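## 4. What the seeding did to the early rounds

The Givell weeklies used to be seeded by whoever was sitting at the desk. I did it myself for a good while, usually with a pen, usually ten minutes before the first call, and I was bad at it. People I knew got good seeds and people I didn't know got dumped wherever there was a hole. So when Candela Ortuño suggested we let Cleron do the job for a season and write down what changed, I said yes before she had finished explaining the math.

The math is pretty simple anyway. Every player starts at 1,000 points. You win a set, you take points off the other person, and you take more of them if they were rated above you. Before each event Cleron sorts the entrants by points and fills in the bracket from the top. If two players have the same rating, it looks at who has played more events, and if that's still a tie it flips a coin. We left all of that at the default settings. I wanted to fiddle with it and Candela wouldn't let me, and I'm glad now, given how messy the rest of our data is.

### 4.1 The sets we kept

We ended up with 624 sets from the Rahimi season. Anything decided by a no-show was thrown out, and so were the sets from the side bracket, where people swap to joke characters and nobody should be losing rating points over it. We also dropped one whole evening in February when the bracket page went down halfway through and half the results got typed in from memory the next morning. I'm fairly sure my memory was fine that night, but Candela was not impressed, and she was the one running the numbers.

All of the brackets were double elimination, best of three until top eight and best of five after that. Venue setups ran the same version of the game all season. Players brought their own controllers, mostly pads, with a few Cevura leverless boxes showing up toward the end (one of them got passed around so much that I stopped trying to record who was using it). We didn't treat the controller as a variable. I'd like to see somebody do that, with more people than we had.

### 4.2 Blowouts in round one

What I expected was a lot of 2–0 sets in the first round. A seeded bracket puts the strongest players against the weakest ones right away, that's how it's built, and we had the same four or five killers turning up every week. And yes, the first round was lopsided. What surprised me was how quickly it settled. By the second round on the winners side the sets were already going to a third game more often than they had under my pen-and-paper brackets, and losers round two was the best part of the night by a mile!

I think the reason is plain enough when you stand in the room. Under the old way, two good players could meet in round one by accident, one of them dropped to losers, and then that person tore through four newer players in a row on the way back. That's four people having a rough night because I was in a hurry. With the ratings in place the good player stays on the winners side longer, and losers fills up with folks who are closer to each other.

The trouble is new entrants. A player who walks in at 1,000 points is seeded in the middle of the pack, and a total beginner has no business there. It also happened the other way around: a strong player from out of town came in unrated, sat in the middle, and knocked out our third seed straight away. We looked at a gap of 200 points as the line where a set stops being much of a contest, and a first-timer could be on the wrong side of that line without the software knowing a thing about it. It took about nine sets for a new rating to stop jumping around, and a lot of newcomers never play that many.

Kristaps Lepik, who ran the desk on the nights I was competing, handled this by just asking. He'd say "have you played anything like this before?" and bump the seed by hand if the answer called for it. We've marked his changes in the data. There aren't many of them, and I can't claim they prove anything, but the sets they led to look closer than the ones where the default was left alone.

### 4.3 Waiting, and what people do with it

Higher seeds wait more. They get the byes, and then they sit around while the lower part of the bracket catches up, and several of them complained to me about going cold. I had no good way of measuring that. I did keep notes on what people did between sets, mostly because I was at the desk and it was in front of me. They played casuals if there was a free station, they ate, they went out to the parking lot, they watched the stream with the sound off.

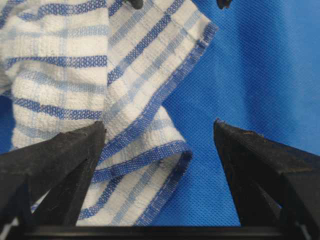 *Figure 1. Kitchen towel, off-white with blue checks.*

I tried to match the wait times against results and got nowhere. The wait is tied to the seed, the seed is tied to how good you are, and I couldn't pull them apart with the records we had. Candela thinks you could do it by delaying some calls at random, but I'd have to explain that to a room full of people who have work in the morning, so I've passed.

### 4.4 Things I'd be careful about

It's one venue and one game, and many of the players are friends of mine. Some of them knew we were keeping track, and at least one asked me how to get a softer seed (I didn't tell him). The old brackets we compared against were seeded by me, as I said, so what I've really got is Cleron against one tired organizer. Someone with a steadier hand might have done a lot better than I did.

The hand-edited seeds come up again in Section 5, where Kristaps goes through them night by night.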